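Search this blog
Search

Printing browns, second attempt

Feb 20, 2022

The first set of prints went in the recycling. I had made a small book of scanned leather and bark samples, mostly for myself, and every brown in it came out either green or plum. This post records what I changed for the second set. It assumes you have an inkjet printer, some means of measuring patches, and more patience than the subject deserves.

Brown is an awkward color to reproduce for a reason that has little to do with the equipment. A brown is a dark orange or dark yellow-orange seen next to something lighter. Take an orange light in a dark room and dim it, and you get a dim orange light. Put the same orange in a bright surround and lower its luminance, and at some point it turns brown. The spectrum keeps its shape; the viewer changes category. All of this means the eye judges brown against its surroundings, and it is quick to notice when the hue is off by a small amount, because a dark orange with slightly too little red reads as olive and one with slightly too much reads as maroon. A blue can drift the same distance and most people will still accept it as the same blue.

In CIELAB terms, most of my samples sit between L* 20 and L* 50, with hue angles from 40 to 75 degrees and fairly low chroma. Low chroma is the trouble. At a chroma of 12 a shift of two units in a* rotates the hue by nine or ten degrees. At a chroma of 60 the same shift rotates it by about two.

Where the errors came from

I went through the chain from the scanner forward. The scanner was fine, or at least consistent. I scanned the same target on two occasions a week apart and the differences were under what I can see.

The monitor was not fine. It is an older Ukine panel with a factory preset labeled "sRGB," and I had trusted the label. Measured, the white point was close to 7000 K and the shadows had a green cast that got worse below a code value of 50. I had been adding red to the files to correct a cast that existed only on the screen. That accounts for the plum pages. I recalibrated to D65, 100 candelas per square meter, gamma 2.2, and turned off the dynamic contrast setting, which had turned itself back on after a firmware update. The desk lamp now points at the wall behind the monitor and no longer at the monitor.

The green pages had a different cause. The printer driver was applying its own color adjustment on top of the profile conversion in Studadum, so the data was being converted twice. The fix is one checkbox, but the checkbox is in the driver dialog and resets to its default whenever the paper type is changed. I now have a saved preset for each paper and do not touch the paper type by hand.

Bit depth

The other thing visible in the first set was banding, mostly in the backgrounds. I scan at 16 bits per channel but had been converting to 8 bits early on to keep the files small. For most pictures that does no harm. For a large area of dark, low-chroma color with a slow gradient it leaves very few levels to work with. The blue channel in a dark brown may only span 15 or 20 code values across a whole page, and each curve adjustment throws some of those away. The steps are then tinted, since the three channels do not step in the same place. Tinted steps are much easier to see than neutral ones.

To find out how much of this was the file and how much was the printer, I put together a test page with no scans in it. It had synthetic ramps, flat patches, and large plain areas of brown. There is no film grain or scanner noise to hide the banding, and the edges are as sharp as the pixels allow, so any misregistration or bleed between inks shows up immediately.
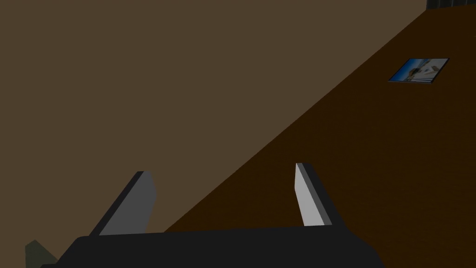

Tan-brown against a darker reddish-brown, with a straight diagonal edge between them.

On matte paper the lighter brown printed well on the first try. The darker one lost most of its red and moved toward a neutral dark gray. The border between the two was clean at normal viewing distance. Under a loupe there was a narrow fringe on the dark side, where the ink had spread into the coating. On the luster paper the fringe was gone and the red survived, but the surface reflections made the dark area hard to judge unless I held the sheet at an angle to the lamp.

Most of the loss on matte is unavoidable. The paper has a black point of about L* 17, and colors near that limit have to be compressed. What can be chosen is how. Relative colorimetric intent with black point compensation kept the hue better than perceptual did with this profile. Perceptual gave smoother gradients and a slightly greener result overall. I have read advice that perceptual is always right for photographs. It depends on the profile maker, and the only way to know is to print both.

The profile

The profile supplied for the Wiso matte paper was usable for bright colors and poor for browns. I suspect it was built from a small target with few patches in the dark orange region. I made my own from a chart with 2,944 patches, which is more than I needed. The chart took several sheets and most of an evening to read with a hand-held strip reader. Strips that were read too quickly had to be repeated. If I did it again I would start with a chart a third of that size and add a second one concentrated on the colors I cared about. Most profiling packages allow this, including Studadum, where it is called a refinement pass and lives under a menu that gives no hint of it.

The prints need to dry before they are read. I left the charts overnight, interleaved with plain paper. A chart read after ten minutes and read again the next morning showed its largest differences in the dark browns and purples — exactly the region in question. After the first night the changes were too small to measure reliably.

Average error for the new profile was 1.1 delta E 2000 on a separate set of check patches. The maximum was 3.4, in a saturated blue that does not occur anywhere in the book. I stopped there.

Viewing light

One page was still wrong after all this. It has three samples of vegetable-tanned hide, and the print matched the originals by the window and failed to match them under the kitchen light. This is metamerism, and no profile will remove it. The ink mixture and the tannins in the leather reflect different spectra that happen to look the same under one illuminant. Composite browns built from cyan, magenta and yellow tend to be worse than those built with a large share of black ink, since the colorants absorb in fairly distinct bands. Raising the black generation would probably help. My driver does not expose it, and I am not going to buy a RIP for one page.

I settled on daylight as the reference. The book will mostly be looked at by a window anyway, and the kitchen light is a cheap LED with poor output in the deep red. Replacing that is on the list.

Paper and remaining work

I bought a box of 200 sheets of the Wiso matte before making the profile, which was the wrong order to do it in. I have been lucky and the batch is consistent. I also tried a cotton paper from the art supply shop in Sowerby. Its base is warmer, with b* a little over 4, and the light tans look pleasant on it. The darks were no better than on the matte and it shed fibers in the feed path, so I cleaned the rollers and put the rest of the pack in a drawer.

Settings for the final run, mostly so that I can find them again: 16-bit files all the way to the print dialog, relative colorimetric, black point compensation on, driver color off, highest quality, unidirectional. Unidirectional printing nearly doubles the time per page. It removed a faint alternating tint in the flat areas that I had blamed on banding in the file.

The binding will wait until March. I still have to decide whether the cover gets printed or cut from leather, and the leather I have is a brown I could not match.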